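Checking how your council voted

Trovbridge council publishes the minutes of every full meeting, and the way each member voted can be found in them if the vote was recorded by name.

Step 1. Find the meeting. Open the council website, choose Meetings and Minutes, then pick the month. Full council papers are listed apart from the planning and licensing papers.

Step 2. Open the printed minutes, not the agenda. The agenda pack for March runs to 193 pages and has no votes in it.

Step 3. Search the file for the words "recorded vote". Names are set out under For, Against and Abstained. Absent members are listed on the first page only.
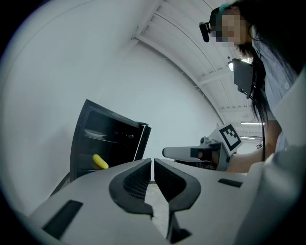 Step 4. Check for amendments. A motion may be voted on more than once in an evening – first as amended, then as the final text. Note the minute number beside each vote. In the March minutes the budget amendment is minute 341 and the final budget is a separate entry.

Step 5. If no names are given, the vote was taken by show of hands. The minutes will say only "carried" or "lost". A recorded vote has to be asked for before voting starts, so the names cannot be added later.

Older minutes are scanned and cannot be searched. Write to Chinyere Okeke in Democratic Services, Room 17, giving the meeting date and the title of the motion.

Page last checked 16 June 2018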